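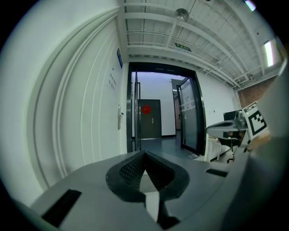

One reader wrote in to say that my last post on running a table at a comics show was all very inspiring but left out how to pack for one, and could I please fix that before April. Fair enough. I have done it wrong often enough to have a system.

How to pack a convention table into one suitcase

Start with the books. Whatever number you have in mind, bring fewer. My first year at Cutdale Comics Fest I hauled 450 copies of a black-and-white minicomic up the ramp and sold 38. The rest came home with me, and my back still brings it up.

Lay the books flat along the wheel end of the case, spines alternating so the stack stays level. Slip a sheet of stiff card between every few copies. Bagging each one is optional and will take your whole evening.

Prints go next, in a hard folder, standing up against the side. Do not roll them. A rolled print spends the entire show trying to become a tube again, and people will watch it instead of you.

Fill the gaps with soft things: tablecloth, spare shirt, socks. The cloth should reach the floor in front, so you can shove the empty suitcase under the table and pretend to be organized.

Keep these in your shoulder bag, where you can reach them:

Cash float, mostly ones and fives
Card reader and its cable
2 black pens and a silver one for dark covers
Price signs, already written
Tape
Sandwich

I use a folding Liapis rack for the display. It holds 6 titles and goes up in a minute, or ten if somebody is watching. If you don't have a rack, cereal boxes covered in black paper do the same job.

Weigh the case before you leave the house. If you are flying, the airline will weigh it for you, in front of a line of people, and you will end up wearing the tablecloth.

On the way home, leave room for other people's comics. You will swap for some and buy the rest — I came back from Urum with a heavier bag than I took and less money than I started with.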